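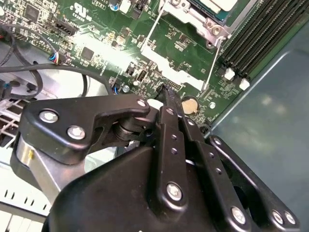 Words: Chiamaka Anozie | Equipment | November

Mireck Disassembly Cell, seen at the Tratstead open day

Histitz sells the Mireck as a cell for stripping and refitting desktop PCs. A gripper on an arm, a slatted aluminium table, a grey fixture plate for the parts. The brochure says it "handles any tower". We were shown a Dell.

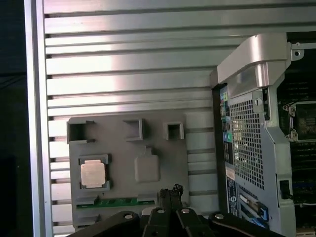

The plate has a pocket for the processor and a slot for what looks like a memory module, and someone has to fix it in the right spot before work starts. I asked how long that takes and got a leaflet.

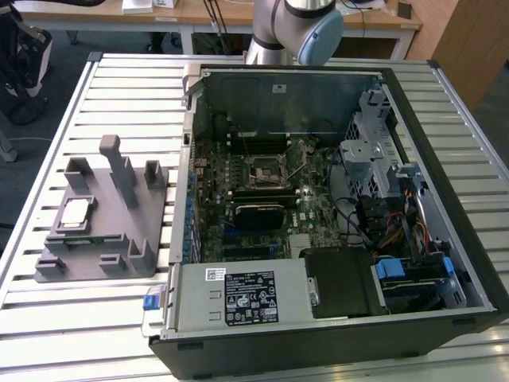 Rodica Căpraru of Furtună, who ran the demo, quoted 754 board jobs in testing. She had no figure for damaged socket pins. I'd want one before signing.

List price: £1,846 a month, minimum term 4 months
Training: 2 days, charged separately
Fixture plates for other cases: on request, price not given

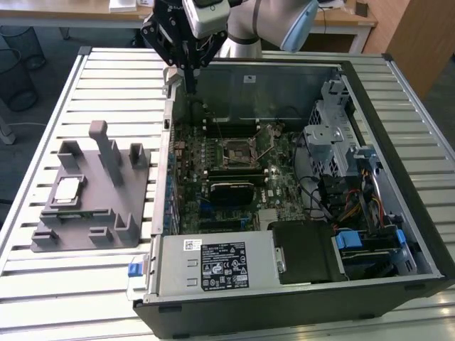

Mireck arm over the open tower, with the processor in its holder on the left.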